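Dinditix arm, build gallery

I said I wouldn't put up another page until the arm did something I'd call useful. It hasn't, but people at the shop keep asking for pictures, so this is where it stands as of February. The base kit is a Tumico, bought secondhand. The controller is a Lehtinen board that cost me 133 dollars and came with 6 pages of instructions, most of them safety warnings.

The seller's listing promised "factory-grade repeatability." I've run the same move 400 times with a dial indicator clamped to the bench, and I'd like to know which factory. It drifts as the evening goes on. I blame the shoulder joint – the forum blames me.

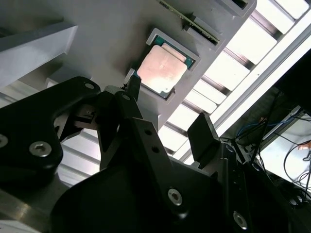 Picking up small square parts was my choice of test, and I'm starting to regret it. Everyone's demo video uses foam blocks, and foam forgives you. A desktop processor sitting in a gray pocket doesn't, and the gap around it is small. The slim left fingertip has to come down by the corner of that pocket with the jaws still open, and the blocky pad on the right needs room too. On paper the two fingers share the work evenly. I'll believe that when I've measured it.

The memory slots in the same tray are next on the list. Prikden sells a vision add-on that claims to find the edge of a board by itself, and two people have told me to buy it. I'll wait until I see it work on someone else's bench.

Open shop is Tuesday at 8 if you want to come and argue about the shoulder joint. Bring your own dial indicator, mine's in use.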